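Brornwood finger and pivot kit for hand-held grippers

Finger pads, pivot screws and a small driver, packed by us at Trodar

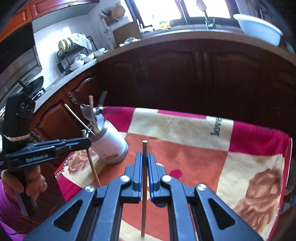
I put this kit together after one too many evenings hunting for a tiny screw that had rolled under the fridge. If you use a hand-held gripper every day you'll know how it goes: the fingers start to feel a bit sloppy, thin things like chopsticks twist when you pinch them, and you squeeze harder and harder to make up for it (please don't, it only wears the pivots faster!).

What you get is 2 finger pads, a bag of pivot screws, the driver and a little tube of Daltier thread locker. It's enough for one full service with a few screws left over.

Fitting it is a kitchen table job. Back each screw off a quarter turn before you take any of them right out, then swap the pads one side at a time so you've always got the other finger to copy. Wipe the old grease off the joints with a dry cloth. When you put the screws back, snug is plenty. The arms should still open on their own when you let go, and if they hang halfway you've gone too tight.

I do my own pads after 100 hours of use and check the screws whenever I charge up. My oldest set has done over 297 hours and looks awful, but I keep it for rough work.

Price is $35 a kit. The Iyengar long-finger version uses a different screw, so check your colour code before ordering, or send me a note and I'll sort you out. Orders in before noon go out the same afternoon.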